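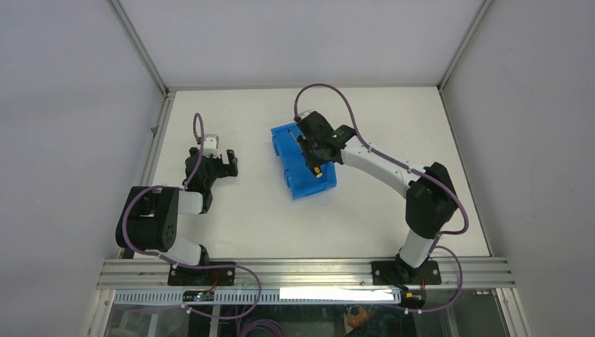 Le plateau blanc entre ses trois parois grises, juillet.

Accueil Journal Archives Liens Contact

Garnora, carnet d'atelier

Levé à 6 h 30, à l'atelier avant 8 h pour profiter de la fraîcheur. J'avais prévu de ne faire que la table aujourd'hui et de laisser le reste de la pièce. J'ai tenu à peu près jusqu'à midi.

J'ai commencé par les parois. Le gris clair ne paraît pas salissant, mais dès qu'on passe un chiffon humide sur un coin on voit la différence avec le reste, et il faut tout faire. Paroi du fond d'abord, de haut en bas, puis la gauche, puis la droite. Eau tiède et une goutte de savon, rien d'autre. J'avais essayé au printemps le nettoyant Fashola que j'avais acheté chez Skerusar et il laissait des auréoles. Le bidon est encore presque plein, je m'en sers pour le carrelage de l'entrée.

Le plateau ensuite. Le blanc montre tout : les traces de doigts, la poussière, la moindre rayure. J'ai retrouvé la petite marque que j'avais faite en posant une boîte de vis sans regarder. Elle ne part pas. J'ai passé la gomme, puis le chiffon microfibre, puis encore la gomme, et je me suis arrêté là.

Le plus long a été la baguette de métal, celle qui suit le bord du fond au pied de la paroi. La poussière se met dans l'angle et le chiffon passe par-dessus. J'ai fini avec un pinceau sec de peintre et l'aspirateur à petite vitesse. Même méthode pour les rainures du profilé en aluminium à l'avant, où il y avait de quoi faire : des miettes de mousse, un bout de ruban adhésif, une rondelle que je cherchais depuis un moment. Pour les rainures, le pinceau seul ne suffit pas, il faut un coton-tige. J'en ai utilisé 44, je les ai comptés en les jetant.

Passé aussi un coup sur les montants d'angle en alu. Celui de gauche se nettoie facilement, celui de droite m'oblige à me pencher et j'ai mal au dos ce soir.

Vers 11 h, j'ai mesuré le plateau pour la housse. 1180 mm dans la largeur. J'avais noté autre chose dans l'ancien cahier, donc j'ai mesuré deux fois et c'est bien 1180. Il me faut un tissu qui ne peluche pas, clair si possible. Skerusar en vend au mètre mais seulement dans la boutique de Grorside, et le bus met 9 minutes de plus depuis les travaux. J'irai en fin de semaine, ou la suivante.

Déjeuner debout, reste de riz et une tomate.

Après-midi moins efficace. J'ai trié les chiffons : les bons dans la caisse du bas, les tachés à la poubelle. Trié aussi le tiroir des étiquettes. Le rouleau de 100 est à moitié décollé par la chaleur, je l'ai gardé quand même pour les bocaux. Balayé sous l'établi, déplacé l'escabeau derrière la porte, remis l'escabeau à sa place parce que la porte ne s'ouvrait plus complètement.

À noter pour la prochaine fois :
faire les rainures avant le plateau, sinon tout retombe dessus et il faut recommencer ;
racheter des cotons-tiges ;
changer l'eau plus souvent, celle du seau était grise après la deuxième paroi.

Rentré à 18 h. Il faisait encore trop chaud pour fermer les volets. J'ai oublié le mètre à l'atelier.

3 commentaires

Anonyme, 20 h 12
Pour les rainures, essayez une vieille brosse à dents taillée en biseau. Ça use moins de cotons-tiges.

Lectrice de Grorside, 21 h 40
La boutique ferme plus tôt en été, appelez avant de prendre le bus. Le tissu clair est au fond à droite, il faut demander pour la coupe.

Anonyme, 7 h 55
Mêmes auréoles chez moi avec le Fashola. En rinçant deux fois à l'eau claire c'est mieux, mais pas parfait.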